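Home About Bench notes Visits Contact

Search this site Enter keyword Go

About Stellarau

We try out robot grippers, arms, cameras and controllers, and we write down what we find. That has been the whole job since Sakda Sangkhawat cleared a desk, bolted down a used arm and spent a winter finding out why it kept dropping spoons. The desk is gone, the spoons are still in a drawer, and we still get excited when something new comes out of its box!

Most of our visitors come from small firms, college labs and workshops that want to buy one arm and one gripper and can't test ten of each first. They send us a list of what they need to pick up, we set up a table as close to it as we can, and we run the same moves over and over with different hardware. At the end they get the numbers, the video and a plain-language write-up. Sometimes the write-up says the cheap one is fine. We love writing those.

How we test

Every gripper starts on the same set of 66 objects. Some are hard and easy to grab, some are soft, some are slippery, and a few (plates, mostly) are just plain mean. A plate lying flat gives two fingers almost nothing to hold, and we have watched very expensive fingers slide off one all afternoon. Sakda likes to start with the plates. The rest of us like to warm up on fruit.

After the standard set we move on to mixed tables, where things sit close together and the arm has to reach past one object to get to another. This is where the differences show. A gripper with wide fingers may be great on its own and then knock over its neighbor on the way in. A wrist with its cables in the wrong place will be lovely for an hour and a nuisance for the rest of the week. We log cable snags separately now, after leaving them out of our first reports and getting some well-earned complaints.

Last year we logged 2,756 grasp attempts on kitchen objects alone. Each one has a start time, an object, a gripper, a controller setting and a result, and the failed ones get a short note typed by a person. The notes are the best part. "Closed too early" and "pushed it off the edge" tell you more than a score does, and we read them out loud to each other on Plarkano evenings.

What's Plarkano?

Plarkano is our open bench. It runs in the evening, starting at 6:30, and anyone who has signed up can bring a gripper, a camera mount, a controller or a half-finished idea and put it on an arm. We've had printed fingers lined with bicycle tube, a suction cup from an old window cleaner, and one very good pair of fingertips cast in a muffin tin. Come even if yours isn't ready – especially if it isn't ready. You'll go home with a list of things to fix and probably somebody's spare screws.

The December bench is always the busiest, so please write early if you'd like a spot.

Lastomero, our controller comparison

Lastomero is the longest project we have. We take one arm and one gripper, leave both alone, and swap only the controller and its settings. It sounds dull and it's the thing we get the most mail over! The same hand can look clumsy or careful depending on how it slows down over the last inch, and people who were ready to replace their gripper have written back to say they changed the approach speed and kept it. So far 59 setups have been through Lastomero, and the full table is free to read under Bench notes.

Cameras are the next piece. We're comparing overhead views with wrist views, and we already have strong feelings on shiny plates and ceiling lights. More on that when the runs are finished.

Who pays for it

Testing for firms pays the rent and keeps the arms in spare parts. We don't take a cut on sales, and makers don't see a report before the customer does. If you lend us hardware, you get it back with every scratch listed.

Come by

Write first, tell us what you're trying to pick up, and bring two of it if you can. One of them is going on the floor.

Comments

Vasylenko: Brought my printed fingers to the open bench and they lasted nine minutes. Best evening I've had in ages. Version two is on the printer now.

gripfan_ro: Is the Lastomero table going to include force settings? I can only find speed.

Sakda Sangkhawat: @gripfan_ro Yes! They're being typed up. The older runs have them on paper and my handwriting is slowing things down.

mel in shipping: do you test on bags? everything we move is bags
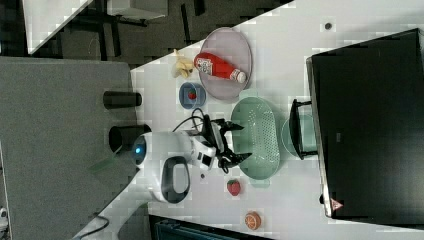

Two-fingered gripper over the mint-green colander, with the plates still to come.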